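## 3.2 Tragekomfort und Zugriffszeit bei Tablet-Hüllen

Verglichen wurden drei handelsübliche Hüllen für Tablets mittlerer Größe (Trellmont, Itness, Wongsuwan) sowie ein Vorserienmuster des Herstellers Drallard. Alle vier Modelle werden als Einschubhülle ohne Standfunktion vertrieben und unterscheiden sich vor allem in Verschlussart und Polsterung. Die Befragung erfolgte online; von 2.525 angeschriebenen Personen lagen nach Bereinigung 1.292 vollständige Datensätze vor. Unvollständige Bögen wurden nicht imputiert, sondern ausgeschlossen.

Ergänzend bearbeiteten 45 Teilnehmende acht Aufgaben im Labor, darunter die Entnahme des Geräts im Stehen, das einhändige Verschließen und das Verstauen in einer Umhängetasche. Gemessen wurde die Zugriffszeit vom ersten Kontakt mit der Hülle bis zum Aufleuchten des Displays. Die Reihenfolge der Modelle war über ein lateinisches Quadrat ausbalanciert. Das Protokoll folgt der Vorstudie von Yurt; abweichend davon wurde die Eingewöhnungsphase auf einen Durchgang je Modell verkürzt.

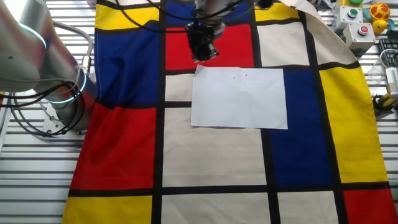

**Abbildung 3.** Schwarzer Greifer über gemustertem Stoff mit aufliegendem weißem Blatt.

Für die Zugriffszeit zeigte sich ein deutlicher Effekt der Verschlussart. Magnetlaschen (Trellmont, Drallard) ermöglichten eine schnellere Entnahme als der umlaufende Reißverschluss des Modells Itness. Die Klappe ohne Verschluss (Wongsuwan) lag dazwischen, wies jedoch die größte Streuung auf. In den Freitextangaben wurde hierzu mehrfach bemängelt, dass sich die Klappe beim Herausziehen unter das Gerät schiebt.

Die subjektive Schutzwirkung verlief gegenläufig. Itness erhielt in der Onlinebefragung die höchsten Werte, obwohl die Polsterung nach Herstellerangabe dünner ausfällt als bei Trellmont. Vermutlich wird ein vollständig geschlossener Rand als Hinweis auf Stoßfestigkeit gelesen. Falltests waren nicht Gegenstand der Untersuchung, sodass sich über die tatsächliche Schutzwirkung keine Aussage treffen lässt.

Einschränkend ist anzumerken, dass das Muster von Drallard nur in einer Farbe vorlag und ausschließlich im Labor eingesetzt wurde. Ein Vergleich mit den Onlinewerten entfällt daher für dieses Modell. Die Auswertung nach Händigkeit ist in Abschnitt 3.3 dargestellt.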